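Small-parts organizer

A small-parts organizer is a case or cabinet of little drawers for keeping screws, washers, beads, fuses, fishing tackle and other small things sorted and within reach. It is one of the most useful pieces of workshop storage ever made, and it is just as welcome in a sewing room or on a desk.

Design

Most organizers have a rigid plastic shell with drawers that slide out from the front. Wall cabinets can hold up to 80 drawers, while portable ones have far fewer and add a handle on top. Clear drawers are a wonderful feature — the contents can be checked without opening anything. Many portable models also have molded recesses in the lid, handy for a pencil or the few screws in use at the moment.

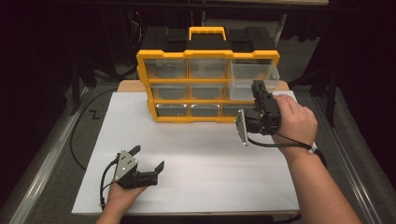
Drawer layout

A three-by-three grid, as in the yellow and black organizer with clear drawers, is a friendly size for a beginner. Larger cabinets often mix two drawer sizes, with the deep ones at the bottom for heavy hardware. Labels usually go on the lower front edge.

Use in collections

Button and bead collectors are devoted users. The Fumdale button collection, sorted by color in 37 drawers, is opened to visitors every December — a delight for anyone who loves tidy rows.

See also

Tackle box
Pegboard
Sewing box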